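Home Table Clearing Study: Call for Participants

Cerkham, Household Activities Group
Study name: Vellar
Coordinator: Jadwiga Laskowska
Status: open for sign-up

Summary

Cerkham is looking for adults to take part in a study of how people clear a dining table after a meal or a small gathering. The work covers drink containers only: bottles, cans, paper cups and plastic tumblers. Participants clear, sort and reset a table under set conditions and answer short questions between rounds. The study will enroll 105 participants. Each person attends one session. Sessions begin in September and continue until enrollment is full.

Background

Clearing a table is a common household task with little written about it. Most of what exists concerns restaurant work, where the items are uniform and the person clearing has been trained. At home the items are mixed. Some are thrown away, some go to recycling, some go back to the kitchen to be washed, and some still hold liquid. The person clearing has to decide which is which while keeping the tablecloth dry.

An earlier round of the study, run by Sławomir Pawłowska, collected 564 written diary entries from households. The entries were used to pick the container types and starting layouts for the present round. Two points came up often in the diaries. The first was containers that have fallen over or been laid down, which roll when the cloth is pulled or the table is bumped. The second was printed tablecloths, which people said made it harder to notice small spills. Both are included as conditions.

Table and materials

The main station is a dining table with a cloth on it. The cloth stays on through all rounds and is not to be removed or folded. Containers are placed on it by the staff before each round, standing or on their sides depending on the condition. Participants do not see the layout until the round starts.

Containers in the lying-down condition differ in diameter, wall stiffness and weight. A large juice bottle and a light green drink can may be set next to paper cups and a translucent blue tumbler, so the same grip will not suit every item. 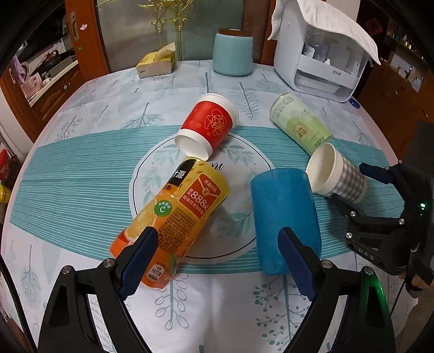 Paper cups are the item most often damaged in pilot rounds. A cup that is crushed or creased during clearing is recorded as damaged, and the round continues. There is no penalty. Participants should use whatever grip they would use at home and should not slow down to protect the items unless the instruction card for that round says so.

Labels on the containers may be in Chinese or English. Reading them is not part of the task. Sorting is done by container type, and the sorting rules are given in writing at the station.

What participants do

A session has 24 rounds, with a seated break at the midpoint. Each round follows the same order:

1. Wait behind the floor line until the start tone.
2. Read the instruction card.
3. Clear the table as the card directs.
4. Wipe the cloth if the card calls for it.
5. Return to the floor line and say "done."
6. Answer the questions on the round sheet.

There are four kinds of instruction card. "Clear" means take everything off the table and put it on the side counter in any order. "Sort" means place each container in the bin or tray marked for its type. "Stand" means set every container upright on the table without taking any away. "Reset" means clear the table and then put out clean containers to match a printed plan.

In the "stand" rounds, open containers are to be set with the opening up. If an item will not stay upright on the cloth, leave it on its side and mark this on the round sheet.

Some rounds use containers with a measured amount of water in them. The card does not say which ones. Drips on the cloth are expected. Staff change the cloth between blocks – participants do not need to deal with wet linen.

The round sheet asks for the item handled first, any item moved more than once, and a rating of effort from one to seven. Answers should be short. There is no need to explain a rating.

Who can take part

Participants must:

– be 18 or older
– be able to stand for the length of a block, with short pauses between rounds
– be able to lift a full juice bottle with one hand, either hand
– read English well enough to follow a one-line instruction
– have cleared a table at home at least once in the past week

People with prior paid work in food service, catering or event cleanup may apply, but are placed in a separate group. That group is limited in size and may close early. State such work on the sign-up form even if it was brief.

People who have a hand or wrist injury that is still healing should wait until it has healed. People who wear glasses or contact lenses should bring them. Left-handed participants are especially needed for the later sessions.

Clothing and items to bring

Wear closed shoes with a flat sole. Sleeves should end at or above the wrist, or be easy to push up. Rings with raised settings must be taken off for the rounds that use paper cups. A locker is provided. Gloves are not used in this study, and participants who prefer to wear them should say so before booking.

Time and payment

A session takes about three hours, including sign-in, one practice round, the break and the closing questions. Morning sessions start at 9:30 and afternoon sessions at 1:30. Payment is a fixed amount for the full session, stated on the form. Participants who stop before the midpoint receive half. Participants who stop after the midpoint receive the full amount. Local travel is paid back against a receipt or ticket.

Late arrivals can be admitted up to 15 minutes after the start time. After that the station is reassigned and the session has to be rebooked.

Records and privacy

Each participant is given a number at sign-in. The number appears on the round sheets and on all timing records. Names are kept on the payment form only, in a separate file held by Yara Hijazi. Payment forms are destroyed once the accounts for the study have been closed. Participants may ask for their round sheets to be removed at any time before the results are combined.

Results will be released as summary tables. Single sessions will not be described in a way that points to a particular person.

Location

Sessions are held at the Michalski building, room 3745. The entrance is on the courtyard side. The elevator is to the left of the front desk and stops at all floors. Parking in the courtyard is for deliveries only. Visitors may use the Fumska lot across the street and should ask the front desk for an exit pass before leaving.

How to apply

Fill in the sign-up form at the front desk or ask for a copy by mail. Give two session times that would suit you, your dominant hand, and any food service work. Lena Kurek confirms bookings and handles changes. Questions about the task, the materials or the sorting rules should go to Fung-ping Chow.

Applicants who are not placed in the first block of sessions stay on the list for the next one and do not need to apply again.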